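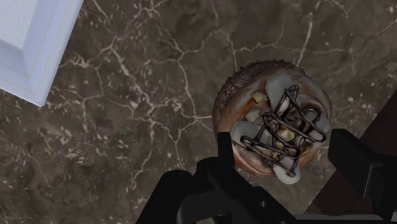

Round pastry on a brown stone surface with pale veins.

Kernberg Public Market
9/7/25

1/ The Kernberg Public Market will move to its fall schedule in October. Stalls in the main hall will open one hour later on weekdays. Weekend hours remain the same.

2/ The bakery row will stay in the north aisle. Bakers who hold a morning permit may continue to unload at the Agbayani Street gate until the hall opens to the public. Vehicles left at the gate after opening will be ticketed.

3/ Stall renewals are now being accepted. We have 179 stalls under permit this season, and 166 of those holders have already returned their forms. Holders who have not replied will receive one more notice by mail.

4/ The fee for a standard stall rises from $1000 to $1030 for the year. The new fee covers water, trash pickup and shared cold storage. Electric service is billed separately, as before.

5/ Food sellers must post an ingredient list at the counter for all unwrapped baked goods. Nuts, milk, eggs, wheat, soy and sesame must be named in full. Handwritten lists are accepted if they can be read from the customer side.

6/ The Drastex parking deck will close its lower level for drain repairs. Shoppers may use the Kekimero lot across the canal at the same hourly rate. Accessible spaces will be marked beside the east entrance for the length of the work.

7/ Questions about permits may be sent by direct message or brought to the market office during open hours. Please have your stall number ready.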